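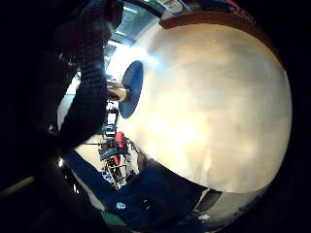

**Safe handling and recording practice for hand-held gripper work**
Progress report to the Durrani fund, September 2021

This report covers the second stage of the Jatilus project. The first stage ended in January with a draft set of rules for people who collect handling data with hand-held grippers, and for the robot cells that later run on that data. The second stage was to try the rules in daily work at our Trerance site, fix what didn't hold up, and have a version ready for outside review.

## Where we are

The draft had 11 rules. Nine are in use with small changes. Two have been rewritten and are on trial again.

Operators have now logged 393 sessions under the draft. Each session has a sign-on sheet, a check of the tool before use and a short note at the end. The notes have been more useful than we expected, mainly for finding rules that people skipped when they were busy.

## Rules that changed

**Gloves.** The draft asked for gloves at all times. Operators pointed out that a loose cuff can get near the finger linkage. The rule now says close-fitting gloves, cuff tucked in or taped, and no gloves at all when the tool is open for servicing. We also ask that the same glove type be kept for a whole session, as a change partway through makes the recordings harder to compare.

**Lens check.** This was a line in the set-up sheet and is now its own rule. The operator wipes the lens, records a few seconds, and plays it back before starting. Glare from a window does not stop a session but has to be noted.

**Work surface.** Loose bits are to be cleared between tasks, not only at the end of the day. Shelving near the bench stays where it is during a session. If it has to be moved, a new session is started.

**Naming of objects.** Operators were using their own names for things and we ended up with several labels for one item. There is now a shared list, kept on the bench and updated once a week.

## Rules on trial again

The first is the limit on session length. We set it at 2 hours with a break in the middle. Some operators reported sore wrists well before that, mostly with round or bulky objects that need a wide grip. The trial version sets a shorter limit for those and leaves the rest alone.

The second is the hand-over from recording to the robot cell. The draft let a cell run new data once one person had signed for it. We now want a second signature and a slow first run with the guard closed. This adds time - up to half a day for a new task - and the cell team would like it shorter. We haven't settled it.

## Incidents

There was one pinched finger, treated on site, and one dropped tool with a cracked housing. Both were written up the same day. The pinch led directly to the servicing line in the glove rule.

## Spending

The stage is on budget. The one item outside the plan was $4,000 for spare housings and a second lens kit, moved from travel, which we did not use.

## Next steps

- Finish the session length trial and write up the result
- Agree on the hand-over rule with the cell team
- Send the full set to Sasa for outside review
- Print the bench card in its final colour version

We need a decision from the fund on whether the reviewed rules can be made public before the final report. Sasa has asked for this so that other labs can comment during the review.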